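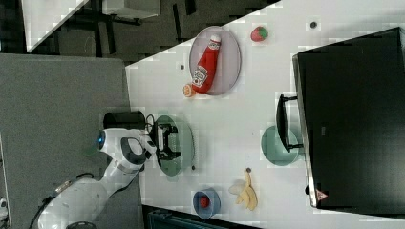
Teleoperation: Greifer verdeckt die Schale, Demos werden schlampig

Hallo zusammen, ich nehme gerade Demos für eine Aufräumaufgabe auf (Essen in Schüsseln und auf Teller sortieren) und steuere den Arm fern, nur mit dem Bild von oben. Mein Problem: Sobald ich über der grünen ovalen Schale stehe, sehe ich von ihr kaum noch die Hälfte, und dann rate ich halt, wie tief ich bin. Von 40 Durchläufen habe ich 6 weggeworfen. Bei der Banane oder der Erdbeere geht's, bei der kleinen Beere in der blauen Schüssel zittere ich jedes Mal. Soll ich lieber den Arm von Hand führen? Oder mehr üben?
Branwen Griffiths

2 Antworten

Prys Edwards
Von Hand führen fühlt sich erst mal toll an, aber dann hast du ständig deine eigenen Hände im Bild, und die sind später beim autonomen Lauf weg. Ich bin deshalb wieder zur Fernsteuerung zurück. Was mir wirklich geholfen hat: eine zweite Kamera am Handgelenk, die zwischen die Finger schaut. Und fahr nicht senkrecht von oben an, sondern bleib kurz neben der Schale stehen, richte die Finger aus und geh dann erst rüber – das kostet zwei Sekunden und die Demos werden viel gleichmäßiger. Die Ketchupflasche schräg auf dem Teller würde ich übrigens quer zum Flaschenbauch greifen, am Hals rutscht sie mir immer weg. Ach ja, und schau mal, ob du das Tempo am Controller für die letzten Zentimeter runterdrehen kannst. Bei mir war das ab Werk viel zu flott!

Myfanwy Craddock
Üben, üben, üben. Meine ersten Demos vom August kann ich mir heute nicht mehr anschauen. Auf den Griff von dem schwarzen Gerät rechts würde ich aber aufpassen, der ragt ja über die mintgrüne Schüssel. Ich würde die ein Stück nach links schieben, Platz ist da genug.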